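November, a little after nine at night

Long day. I want to get this down before I lose the order of it.

The question I keep being asked, mostly by my own family, is whether a machine can clear a table yet. I have been at Pollaro long enough to have an answer, and the answer is still that it depends which table, and what is on it. Today was one of the round ones. I like the round table because it has no straight side to line up against, and I dislike it for the same reason.

We are in the third week of what the work plan calls household surfaces. The list is short. Pick up the cloth, fold the cloth, stand up whatever has fallen over, put the small things on the tray, wipe. I could do the whole list in under a minute with my coat on. The best full run we had this month took 30 minutes, and that was with the folding skipped.

Most of the morning went on the cloth. I have written about cloth in this notebook before and I will probably write about it again. A cup has a shape and keeps it. A cloth has whatever shape it was dropped in. The software has to find an edge to pull on, and a fold looks very much like an edge. It pinches a fold, lifts, and the whole bundle comes up as a bundle. Then it puts the bundle down somewhere else, and the log says the object was moved, and the log is right. I spent two hours on this with the new grasp settings and got a better rate of lifting and the same rate of unfolding, meaning almost none.

Stripes help a little. On a plain white cloth the cameras see very little they can use. With a dark stripe there is a line to follow, and where the line bends you can work out that the cloth bends too. I asked for striped ones in September and had to fill out a form for it.

Bottles are easier than they were a year ago. One lying on its side is a decent problem: get hold of it, turn it, set it on its base, let go without knocking it. The last step is where it fails. The soft fingers are kind to everything they touch, but they drag a bit when they open, and a light bottle goes with them. I tried letting go slower. I tried letting go faster. Faster was better, which I did not expect, and I want to run it again tomorrow before I tell anyone.

Lunch at my desk. Soup, the end of the rye bread.

In the afternoon I read the report from Grundetti, where they have been trying the same thing on a shop floor instead of at a dining table. They run a packing bench, and what they want is for the bench to be cleared between orders. They logged 3301 attempts over the autumn and counted 2256 as finished with no person stepping in. I think that is a good number for a packing bench. The same parts come back, the bench is square, and there is no plant on it. But their definition of finished is "nothing left on the bench," and there is a bin at the end that everything can be pushed into. If I were allowed to push everything on a dinner table into a bin I would have been done by spring.

I don't mean that unkindly. A shop can change itself to suit the machine. They moved the lights, changed the bins, and told people to stop leaving tape guns around. A house will not do that. My mother is not going to buy different cups. So when someone asks whether the machines are ready, I say they are close to ready for the place that was arranged for them, and not close for a kitchen on a weeknight.

Zulow wants a number for the budget. They always want a number. What they asked for this time was a date by which the table task will pass 1000 runs in a row without help. I wrote back that I could give them a date or I could give them a true date, and then deleted that and wrote that we would have a better estimate after the cloth work. Same content, fewer phone calls.

Something I want to remember from the afternoon. I cleared the round table myself, at the end of one session, and paid attention to how I did it. I did not look at the cloth at all. I put my hand on it, felt where it was loose, shook it once, and folded it while I was looking at the clock. I steadied a bottle with the side of my wrist. None of that is in our task description. We wrote the list as though a person looks, decides, and then moves, one thing at a time, and I don't believe any person has ever cleared a table that way. I made a note to bring it up, though I am not sure what we would do about it. A shake is hard to write down.

There is also the matter of what to leave alone. A plant stays where it is. A tray stays too, unless it is the thing being carried. A small cup near the edge should be moved in before anything else is touched, and I have never seen our ordering step choose that first. It goes for the big object in the middle every time - cloth, then whatever lies next to the cloth. I raised it in the meeting and it went onto the list under the heading "later."

Obi is the name of the other project, down the hall, for dishes. They are further along than we are and I am a little jealous. Dishes are hard and round and they stack. They also break, so I suppose it evens out.

Home by seven. There were two mugs, a newspaper, and a dish towel on my own kitchen table, and I left them there. Then I felt bad about it and put them away before sitting down to write this.

For tomorrow:

- rerun the fast release, same bottle, same settings
- try starting the cloth from the side nearest the hand and not from the highest point
- ask about the ordering step again
- answer the second message from Zulow
- bring bread

Taping in one picture from the round table. 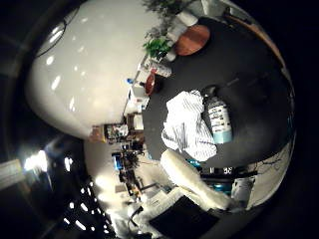 Round table: finger at the lower edge of the striped cloth, bottle on its side next to it.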